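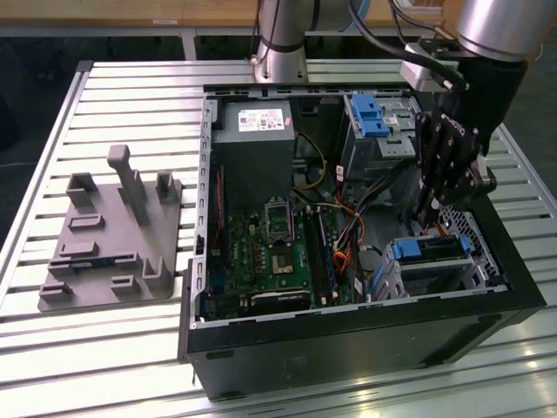

Setting Up Grasp Planning for Computer Disassembly in Jitham

Prepared by Marcelle Marchal, Namolance Robotics Software Group
Last revised 5 Jun 2023

This guide explains how to configure the Jitham planner for work inside an open desktop computer. It is intended for staff who have completed the basic operator course and who have a calibrated arm, hand and wrist camera. Readers who have not yet calibrated the wrist camera should complete the Culham calibration procedure first.

1. Load the workspace model

Start Jitham and open the project named Grimshaw. Select Workspace, then Load, and choose the model that matches your table. The computer is to be placed on its side with the side panel removed and the interior facing up. Fixture plates left on the table must be included in the model as fixed obstacles. A plate missing from the model will not be avoided by the arm.

Confirm that the table height in the model agrees with the measured value. A difference of more than 2 mm must be corrected before you continue.

2. Set the regions

Each part of the case is assigned to one of three region types.

Rigid: drive cages, chassis walls and the power supply. The planner treats these as solid and keeps the set clearance from them.

Flexible: cables and wire bundles. Contact is permitted, subject to the force limit.

Protected: the motherboard, the CPU socket and the memory slots. No planned contact is permitted.

Draw the regions in the overhead view first. Switch to the wrist view and correct the edges. Cables often hide the border between a flexible region and a protected one, and in such cases the protected region should be extended to cover the area in doubt.

3. Set the force limit and approach speed

Open the Contact tab. Enter 12 N as the force limit for flexible regions and 110 mm per second as the approach speed in free space. The planner lowers the speed on its own once the fingertips enter a flexible region. Do not raise the force limit in order to clear a stalled motion. Stop the run, retract the hand and plan again from a new start pose.

4. Run a supervised contact test

Two staff members are required for this step. One remains at the stop button for the whole test. The other may steady the case by its outer frame and must keep both hands out of the region marked for finger travel. 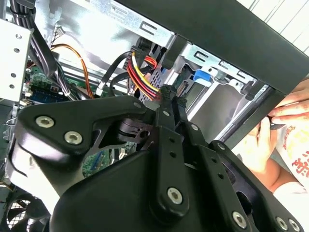
Figure 1. Fingertip contact with the power wires while the black frame is held by hand.

Select Test, then Single Contact. Review the path in the preview window before pressing Execute. When the motion has ended, open the log and compare the planned contact point with the recorded one. Repeat the test from at least one other start pose.

5. Check the perception output

Move the hand to a viewing pose above the motherboard and select Capture. The labels should appear over the live view. Pay particular attention to the following:

The open CPU socket and its lever. The lever extends beyond the socket and must fall within the protected region.

Dark cables crossing the board. These may be merged with the memory slots when the lighting is low.

The gripper itself. If its parts are labeled as cable, reload the self-mask file. 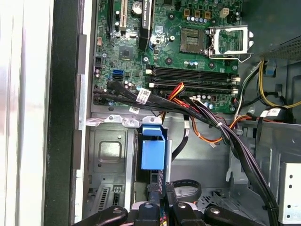
Figure 2. Wrist view of the motherboard, with the CPU socket open and black cables across the board.

Labels may be corrected by hand in the Edit pane. Save the corrected capture to the project folder so that it is included in the next training set.

6. Save the configuration

Select File, then Save Configuration. Enter the case model and your initials in the notes field. The planner keeps the last 500 log entries for each configuration, and older entries should be exported before a long session.

Changes to the protected regions require approval from the group lead before the configuration is used without supervision.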